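Teaching the arm to pour: tips from our kitchen
Posted by Sneha Tiwari, 15/09/2020

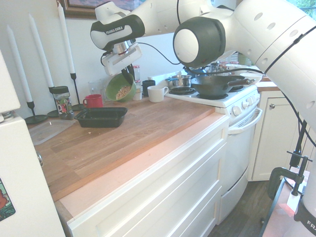 Pouring dry food out of a bowl is a good early task for a robot arm, and most of the trouble comes from the kitchen and the person giving the demonstrations. These are the habits Vandana Negi and I have settled on after a few months of it.

Use dry food you don't mind sweeping up. Small pieces that roll are harder to learn from than flat ones. Leave milk and water until the dry pours are steady.

Pick a bowl with a rim the fingers can hold squarely. Very thick rims slip when the bowl tilts. If you change bowls, begin a new set and don't mix it with the old one.

Clear only the path between the pick-up point and the pouring point. Mugs and jars can stay on the counter if they are out of the way. We move some of them between runs so the arm doesn't learn one fixed layout.

Keep the hob off the whole time. Check that the clamp on the mounting table is tight before you start, and again after lunch.

By hand or by remote? Guiding by hand is quicker to pick up. Hold the arm above the wrist, not by the fingers, and keep your sleeves out of the view of the camera. With the remote, the pour comes out slower but there are no hands in the recording. We use the remote for anything we mean to keep.

Tilt in one smooth movement. If you stop halfway to think, the arm will learn to stop halfway too. Vandana practises each pour twice before she records it.

Spills: keep a few where you carried on properly afterwards. Delete the ones where you panicked and let go of the controls.

Take a break every 8 pours. Tired hands get jerky, and it shows when you play the recordings back.

Name the files as you go. We lost most of a day in October last year sorting out a folder called "new new".

We have around 2,000 pours saved now, and the later ones are much better than the early ones. If you are short of time, record fewer and do them carefully.

Next page: opening drawers without pulling the handle off.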